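3. Setting and methods

3.1 The two kitchens

The study took place in two community kitchens that cook evening meals for pickup during Ramadan. The first is in Roltgate, on the ground floor of a former school. The second is in Ullham, in a rented hall next to the bus depot. Both kitchens are run by neighborhood groups, and both hand out food in the hour before sunset. We chose them because they serve the same kind of household but organize the work differently. Roltgate cooks everything on site. Ullham receives cooked rice and lentils from a supplier in Histavthorpe and prepares only the salads, bread and fruit.

Earlier work on shared meals has mostly looked at the people who eat them. Our interest was in the people who prepare them, and in how a group that changes from one evening to the next agrees on what a full portion is.

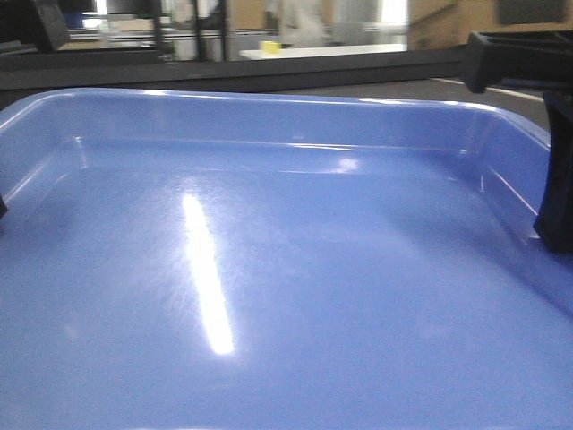
3.2 Participants

We interviewed 35 helpers, 20 of them in Roltgate and the rest in Ullham. The only condition for taking part was having worked at least two evenings in the current month. Ages ranged from 19 to 72. Most of the older helpers had done the work in earlier years, while the younger ones had usually been brought in by a relative. We did not pay participants. Interviews were held in Arabic or English, whichever the person preferred, and Abdelilah Ragab carried out and translated all of the Arabic ones.

Six people asked not to be recorded. For these we relied on notes written during the conversation and read back to the speaker at the end. One person later withdrew a remark about a family member, and we removed it from the notes.

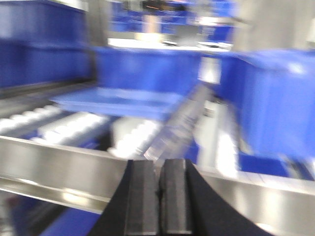 3.3 Observation

Interviews alone gave a tidy picture of the work. Helpers in both kitchens told us that portions were "the same for everyone," and several described a fixed measure, usually one ladle of stew and one of rice. When we stood in the serving area between 4:30 p.m. and sunset, we saw a good deal of adjustment. Large families received more bread. People who came late were sometimes given a second container without asking. In Ullham, where the quantity of rice was set by the morning delivery, servers gave smaller portions early in the hour and larger ones toward the end.

We wrote field notes by hand and typed them up the same night. No counts of meals were made by the research team. Where totals appear in Section 4, they come from the sign-out sheets kept by the kitchens.
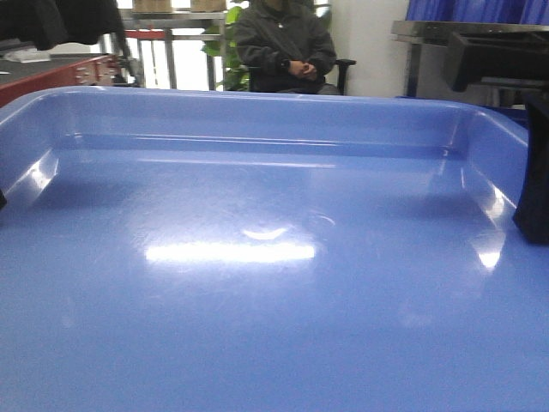 3.4 Coding

Notes and transcripts were read by two of the authors, who worked apart at first and then compared their codes. The first round produced 72 codes, many of them close in meaning. "Saving some back," for example, overlapped with "keeping for latecomers" — both were used for food set aside before the doors opened. After merging, we kept the terms the helpers used themselves wherever we could. Disagreements were settled by going back to the original passage, and in Arabic interviews by checking the recording or notes with the interviewer.

We treated talk about fairness and talk about waste as separate themes, although they often came up in the same sentence. A helper in Roltgate who worried about running out also worried about what would be thrown away, and she moved between the two without a break. Section 4 takes fairness first. 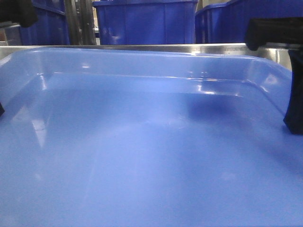
Figure 2. Empty blue plastic tray, seen from just above the rim.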